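Evening Front Desk and Room Coordinator (part-time)
Stilter Adult Learning Center

Stilter is hiring a part-time coordinator to run the front desk and look after our classrooms in the evening. We teach English, basic math, citizenship prep and high school equivalency to adults, most of whom come to us straight from work. The position is open now and we would like the new person in place by the end of April.

About the center

Stilter occupies the second floor of the Jusus building, above the pharmacy. We have 4 classrooms, a small testing room, a kitchen and a front office. This term 667 learners are enrolled across day and evening classes. The evening program is the busier one, and it is the one this job supports.

Most of our teachers are part-time and arrive shortly before class. They need their room open, their attendance sheet printed and the projector working when they walk in. Learners need somebody at the desk who can tell them which room to go to, take a message for a teacher, or explain how to sign up for the next term. You will be that person.

What you will do

Open the evening desk at 4:30 p.m. and close the floor after the last class ends at 9:15 p.m.
Greet learners and visitors and answer the phone.
Register new learners, enter their information in our database (Terix) and schedule their placement tests.
Print attendance sheets and enter attendance the same evening.
Set up classrooms according to the room plan, and put furniture back where the morning staff expects it.
Check each room between classes. Wipe tables and boards, collect left-behind items and report anything broken.
Give the placement test to new learners. It takes 51 minutes, and you will be trained on how to give it.
Keep the copier, paper supply and coffee station stocked.
Lock up and set the alarm.

Some evenings the desk is quiet after 7:00 p.m. We use that time for filing, mailing reminder letters and calling learners who have missed class. Other evenings, mainly in the first weeks of a term, there is a line at the desk until the second class starts. You should be comfortable with both.

Rooms and equipment

Rooms are shared with the daytime program and with outside groups that book space from us, so keeping them in order is a real part of this job. Expect to spend an hour of each shift away from the desk. Tables are on casters and do not need to be lifted, but you will move chairs and carry boxes of paper. There is an elevator. Cleaning supplies are kept in the hall closet, and floors and restrooms are handled by the building's own crew. 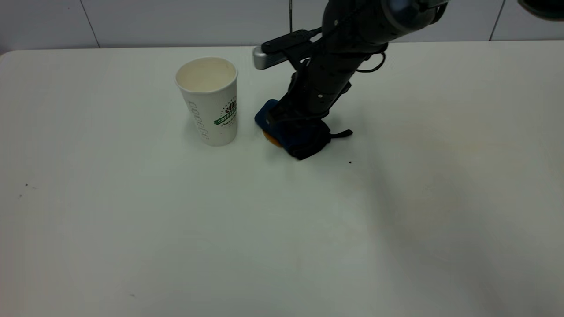 White tabletop with a paper coffee cup near the back.

Drinks are allowed in all rooms except the testing room. Food stays in the kitchen. You will be asked to remind people of this from time to time, politely, including teachers.

What we are looking for

High school diploma or equivalent.
At least 2 years of work dealing with the public. This can be in an office, a store, a restaurant, a clinic or anywhere similar.
Good spoken and written English, and patience with people who are still learning it.
Comfort with email, spreadsheets and basic data entry.
Able to work every evening the center is open during the term.
Able to push, pull and lift up to 25 pounds.

It would help if you also speak Spanish, Mandarin or Haitian Creole, or if you have worked in a school before. Neither is required. Former learners of the center are welcome to apply and several members of our current staff started that way.

Training

Your first two weeks will be paid training alongside the person who holds the job now. You will learn Terix, the phone system, the registration forms and the closing routine. After that you will work the desk on your own, with the evening program manager in the office down the hall until 8:00 p.m. For the last part of the evening you will be the staff member in charge of the floor, and you will have a phone number to call if something comes up.

Hours and pay

The job is 20 hours per week during the term, with reduced hours between terms. The pay rate will be discussed at the first conversation and depends on experience. Part-time staff earn paid sick time and are paid for holidays that fall on a scheduled work night. We cover the cost of the background check. A monthly transit pass is available at half price, and staff may park behind the building after 4:00 p.m. at no charge.

You may also take any Hsueh Fund workshop free of charge if there is a seat open. Past workshops have covered bookkeeping, public speaking and computer skills.

How to apply

Send a resume and a short letter to Siu-ming Chuang, Evening Program Manager. In the letter, please tell us about a job where you had to help several people at once and how you handled it. One page is enough. We do not need references until later in the process.

You can also drop off your application at the front desk between 10:00 a.m. and 8:00 p.m. Put "Evening Coordinator" on the envelope or in the subject line.

We will read applications as they come in. People we would like to meet will get a phone call to set up an interview of half an hour, followed by a tour of the floor. Finalists will be asked to come in for part of one evening, paid, to see the desk in operation.

Stilter is an equal opportunity employer. If you need an accommodation to apply or interview, let us know in your letter or ask at the desk.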